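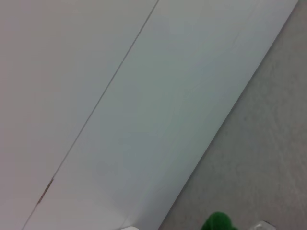
Can people try the arms themselves at the Bevgate open day? Visitors aged 12 and over can, in groups, with a member of staff at the stop button.

Dušan Vukčević has run the demonstrations at the Mitwood workshop for two years. He used to fit lifts, and says the two jobs have more in common than you might expect. "You spend most of the day checking things that were fine yesterday," he told me.

We spoke on February 16, 2022, while the first group was still finding its coats. There were 32 names on the list for the morning, mostly families and a few people from local firms.

His talk is short. He explains how an arm is taught a task, then shows it at slow speed and lets people ask what they like. "They ask about jobs first, then about the price," he said. "Children want to know if it gets tired."

He was frank about the limits. Soft things are still hard to pick up well, he said, and so is anything you can see through. "A box is easy. Give it a clear cup and you may be there all afternoon."

Mitwood plans to move the demonstrations to a larger room in June – the present one holds 17. Vukčević would like more time for each group as well. "Half an hour goes on questions," he said. "I'd sooner cut my talk."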